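Control Software Diary, Jodus Laboratory
Entry of 10 October 2024
Kept by Ratih Pasaribu

The session opened with the revised grasp planner, build 184. Mr. Sopacua had the controls and Ms. Rondonuwu kept the log. Work was confined to the tissue near the wound, with both instruments close together among the strands of thread.

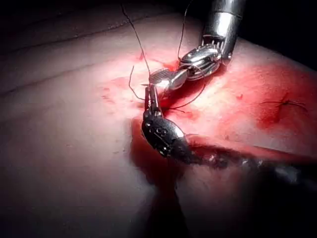

Vol. 6, p. 83

The thread tracker is to be judged first on crossings such as these, where dark strands overlap between the silver jaws and the black ones. Mr. Lockwood asked that the knot already in place at the right be masked from the planner's input. The request was approved and entered under Trekis.

A separate note was made on glare. Bright reflections on metal and on the red area must be labeled before the next training run.

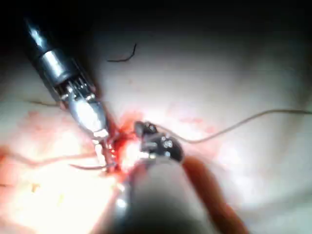 Matters carried forward

Ms. Nair will review the September calibration files. The timing fault in the Flerimau driver remains open.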